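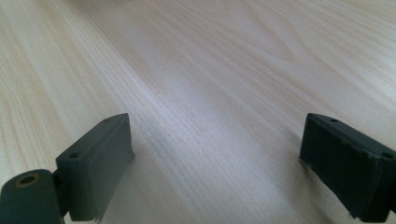
Environmental movements like to date themselves from a march, a spill or a speech, and textbooks have mostly gone along with it. The movement in the Tarninach valley is harder to date. Its first campaign was a letter about sawdust. To follow the argument it started, you need to know a little about wood, beginning with the grain in a pale tabletop, where long, close lines can give way to soft, arched loops. Loops of that kind are typical of flat-sawn timber, and the lines record growth, one season after another. The people of Tarninach could read them well. Their quarrel with the Stunadmont mill began when they noticed that the lines in the boards they were buying had grown farther apart.

Wide rings meant young, fast trees. Young, fast trees meant that the old slopes above Prondia were already gone, a fact the mill had left out of its cheerful annual brochure. The letter writers asked where the old trees were. Stunadmont replied with a calendar.

## From Complaint to Campaign

Over the following winter, 94 households signed a petition asking for a map of the cut. A modest request, one would think. The mill declined on the grounds that the map was confusing, and so the petitioners made their own, walking the slopes with string and a borrowed altimeter. Their map was also confusing, but it showed 132 cleared plots where the brochure had shown a deer.

By June the map was hanging in the bakery at Rivadeneira, and more than 3,000 people had put their names under it. Several signed twice. The regional office, which had ignored the first petition with great consistency, now opened a file.

This chapter follows that file through its first 10 years. We will look at three questions:

- How does a local grievance become an environmental cause?
- Who gets to speak for a forest, and who pays for the stamps?
- Why do movements so often split just after they win something?

The third question will take up the most room. Tarninach won its map in the second year and had two rival forest associations by the third, each with its own letterhead and a low opinion of the other's string.

**Key terms:** *grievance, framing, clear-cut, second growth, coalition*

## 4.1 The Valley Before the Mill

Logging in Tarninach was at first a winter job, done by farmers who had nothing to plow.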